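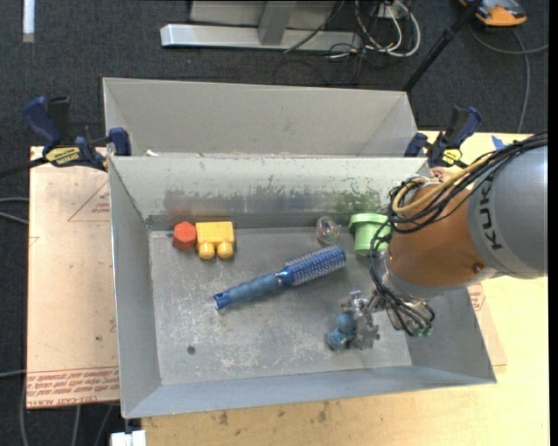
Metal bins in the mixed goods area, Skunbridge. In the front bin: a blue round hairbrush, toy blocks, a small transparent ball and a light green cup-shaped toy.

Report on the visit to the Wundano reuse center, Skunbridge

The Bakilana reuse network visited the Wundano center in July as part of its program of visits among member organizations. The group was received at the loading entrance at 8 a.m. and stayed until early afternoon. The purpose of the visit was to learn how the center handles small household goods and toys, a category that most of our members find slow to process and difficult to price.

The center occupies a former printing works near the rail yard. Clothing and furniture have their own entrances on the far side of the building, and neither was included in the tour. Our time was spent on the ground floor, where cartons of small items are received, opened and divided before they go to the shop, to the parts shelves or to recycling.

Intake

Cartons are weighed on arrival and given a paper label with the week number and the collection point. Collection points are not asked to separate their goods, and the center prefers that they do not try. Earlier attempts at separation by donors led to cartons marked "toys" that also contained kitchen tools and bathroom articles, and the labels were then trusted when they should not have been. All small goods are now treated as mixed until they reach the bins.

In the week before our visit the center received 388 cartons. Up to 30 of these are opened in a normal morning, which leaves a backlog after holidays and at the end of the school year. Storage for unopened cartons is along the east wall, on pallets, and it was close to full.

The mixed goods area

The bins are plain gray metal with sloped sides, set with their edges together. Flolico, which advised on the layout, recommended metal in place of the cardboard trays used before. The floor of the bin we looked at most closely was dull and well scratched, with some smudging along the back wall. The center regards this wear as acceptable. Bins are wiped down at the end of the day and taken out of use only when an edge becomes sharp.

Our group spent a good deal of time on the question of how full a bin should be. The front bin held only a few things: a blue hairbrush with a ribbed handle, a red-orange hexagonal block beside a yellow one with rounded feet, a clear ball with touches of pink and green in it, and a light green cup-shaped toy with a flared rim. Several of our members would fill a container of that size to the top. The Wundano view is that a thin layer is quicker to deal with, as small round items do not sink to the bottom and brushes do not become tangled with string or doll hair.

The hairbrush led to a useful discussion. Personal care articles are not sold in the Wundano shop unless they are in unopened packaging. Loose brushes and combs go to recycling whatever their condition. Three of our member organizations currently wash and sell them, and it was agreed that practice should be compared in writing before the next meeting.

Single building blocks are kept. They are collected by type over several months and sold by weight in clear bags, and the center reports steady demand from schools. Odd shapes such as hexagons go into a general bag at a lower price. Small balls are set aside for a separate size check – the center does not place them in bags intended for younger children.

Shop and parts shelves

The shop is modest and well lit. Toys are arranged by age group, with kitchen goods opposite. We noted that prices are written on the shelf edge and that individual items carry no stickers. The parts shelves, which are open to the public in the afternoon, hold lids, wheels, game pieces and handles in labeled drawers. A bag of game pieces costs $2. The drawers were in good order, although the labels in the lower rows were hard to read from a standing position.

Points for members

The network office will circulate the Wundano intake label and the layout drawing for the mixed goods area. Members who wish to try shallow filling are asked to keep a simple record of the time taken per carton for one month before and one month after the change.

Parking at Skunbridge is limited. Members planning their own visit should use the lot behind the rail yard and enter through the loading entrance, as the shop door remains locked until noon.

The network thanks the staff of the center for their time and for the lunch provided.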